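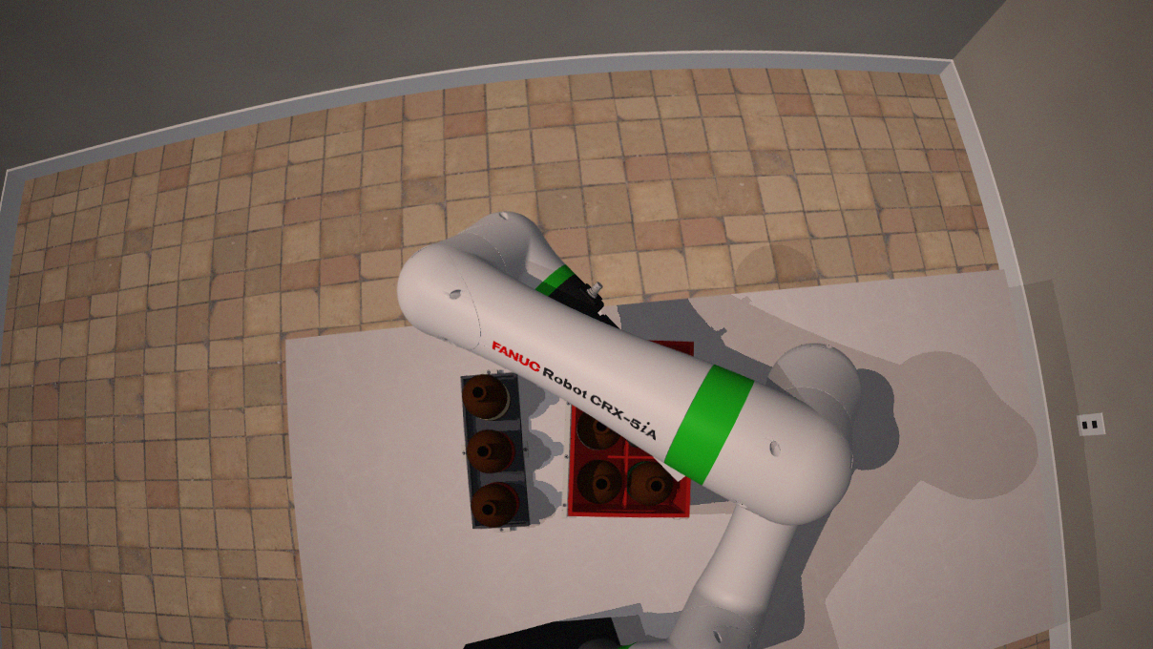
Idalina Garcia wrote to us in February that our old About page gave the length of every course and left out how the marking worked. She asked for the second part to come first. It now does.

How we mark
Each course at Otgate ends in a written paper and a practical paper. The written paper is marked twice, by two markers who do not see each other's figures. Where the two marks differ by more than 7 per cent, a third marker reads the script and the middle mark stands. The practical paper is a set of drawings with a bill of materials. It is marked against a fixed sheet, which students receive at the start of the course. Marks are released with the sheet attached, so that a student can see which lines were lost.

What we teach
Otgate is a school of technical drawing and measurement. We teach orthographic projection, sectioning, dimensioning, limits and fits, surface texture symbols, and the reading of assembly drawings. Geometric tolerancing is taught as a separate course because it takes as long as the rest of the second term put together. Students may draw by hand or on screen in the first term. From the second term all work is submitted as files, with one printed sheet per project for checking line weights.

We do not teach product styling or rendering. Applicants who want these subjects should look elsewhere.

History
The school was started by Aslak Solberg and Helge Sandberg as an evening class for fitters who had to work from drawings and had never been taught to read them. The first set of exercises was copied from worn shop prints, errors included, and several of those errors are still used in the checking paper. Day teaching was added when the evening class could no longer be held in one room. The Grastement exercise set, now in its fourth revision, replaced the shop prints for all other purposes.

Staff
Aslak Solberg: projection and sectioning, first term.
Helge Sandberg: measurement, gauges, fits.
Edvin Midtbø: geometric tolerancing, marking sheets.
Eskil Strand: files, printing, the drawing archive.

The archive
The archive holds 3,017 drawings, most of them given by firms that have closed or moved. Nearly 500 have been redrawn by students to current practice and are filed beside the originals. The largest single gift is the Henriques collection of pump and valve drawings, in inches throughout. Drawings may be read on site by anyone who writes beforehand. Copies are supplied at cost. Originals are not lent.

Class size and entry
No class has more than 16 students. There is no entry examination. Applicants send one drawing of a simple object, with enough dimensions for someone else to make it, and a note of the tools used. A drawing with a missing dimension is returned once for correction.

Page last revised March 12, 2018. Corrections to Eskil Strand at the school office.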